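3.2 Working in a lived-in room

We had planned, when this project began, to do all of our development in the shared workshop at Albridge, where there is a proper bench and a door that shuts. The workshop was kind to us and we still do our machining there, but it gave us a very tidy picture of what household tidying is like, and after a month or so Houda El Ouafi suggested -- quite rightly, as the rest of us came to agree -- that we should move the arm into a living room and leave the room more or less as people keep it. The arm is a Franka Emika, bolted by its base to a wooden side table with a lower shelf, and the cables and equipment live on that shelf. From there it can reach across to the coffee table, where most of our pick-up trials take place.

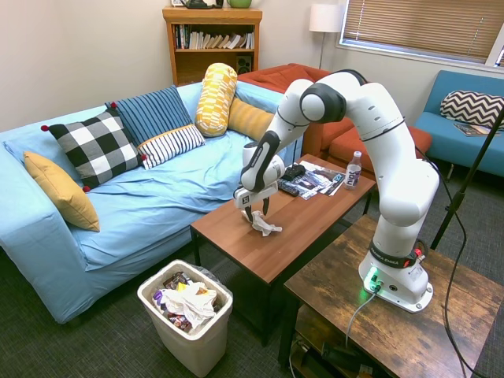
Choosing a coffee table over a bench changed more than we expected. The first difficulty was height. A side table and a coffee table are seldom built with one another in mind, and Oksana Bilyk spent a good part of January reworking the approach path so that the arm would come over high, bend, and lower the fingers pointing down. The second was the company the target keeps. We made a rule early on that remotes, controllers, magazines and bottles would be allowed to stay on the table during a trial, and that the software (which we call Skamora, after a long evening of worse suggestions) would have to leave them alone.

Crumpled tissue became our standard target almost by accident. Leokadia Wysocka had been using wooden blocks, then socks, and both were too easy in their own way: a block has faces to close on, and a sock forgives a grip that lands in the wrong spot. A tissue has no fixed shape at all. It folds over itself, it weighs next to nothing, and a grasp planned on its outline will often close on a single thin layer. We collected 299 trials on tissues over 12 sessions, and set aside 118 of them for testing. Each tissue was crumpled by hand and dropped, with no attempt to arrange it, and whoever dropped it was asked to step back before the arm began to move.

The wrist view does most of the work in the last part of the approach. Skamora looks first for raised folds, which tend to catch the light, and scores each one by how far it stands from the outline. A narrow peak scores well, and a broad, flat lobe scores poorly. 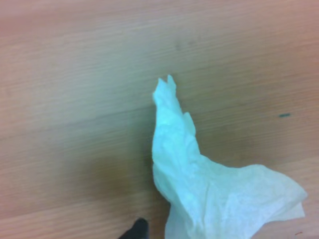 Figure 2. Wrist view of a crumpled tissue, with the dark tip of a gripper finger at the bottom edge.

Shadows gave us more trouble than wood grain did. In nine of the test trials the planner placed the edge of the tissue too far out, into a soft shadow on the tabletop, and the fingers came down wide of the paper. Tamsin Cartwright's correction, described in Section 3.4, compares the texture on either side of a proposed edge before accepting it.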